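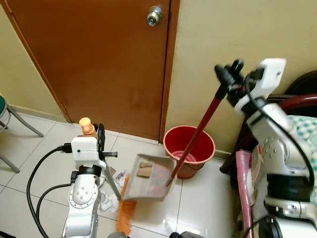

I finally joined a futsal league, and I can't stop talking about it!

My coworker Nhung Lý had been after me for months to try out for her Tuesday-night-style pickup team (they play all over the calendar, whenever the gym is free). I played soccer in high school and figured it would be the same thing with a roof on. Nope. The ball is smaller and heavier, it barely bounces, and you get so many touches that my feet were buzzing by halftime.

Our team is called Rusta and we play out of the Grurnmont rec center. On 6th December we had our first match against Tramico, who have been together for years and pass like they share one brain. We lost 9 to 8. Nine to eight! I've been in whole soccer seasons with fewer goals than that.

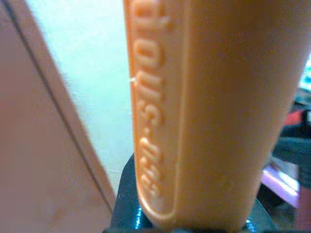

Duyên Ninh was in goal for us and made a save with her shin that I'm still replaying in my head. She doesn't even wear gloves, says she throws better without them, and two of our goals came straight from her quick throws.

I scored one, a toe poke from close in. Hậu Diệp had told me at warm-ups to stop winding up for big shots and just jab at it, and wow, was he right. The keepers can't read it at all.

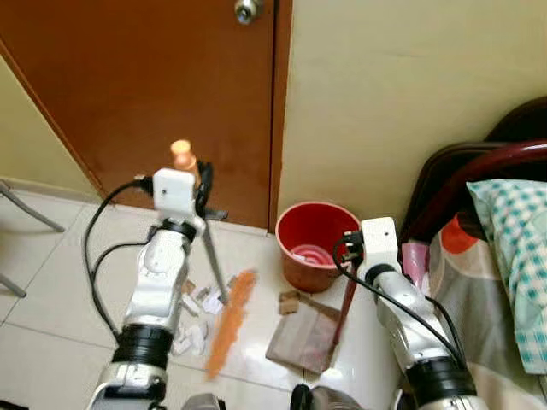
Things I'm working on before the next one: using the sole of my foot to trap the ball, and getting off the court sooner when I'm gassed. Subs are unlimited and on the fly, so there's no prize for hanging on until you can't run. I learned that the sweaty way.

Rematch with Tramico is later in December and I already have new flat-soled shoes by the door.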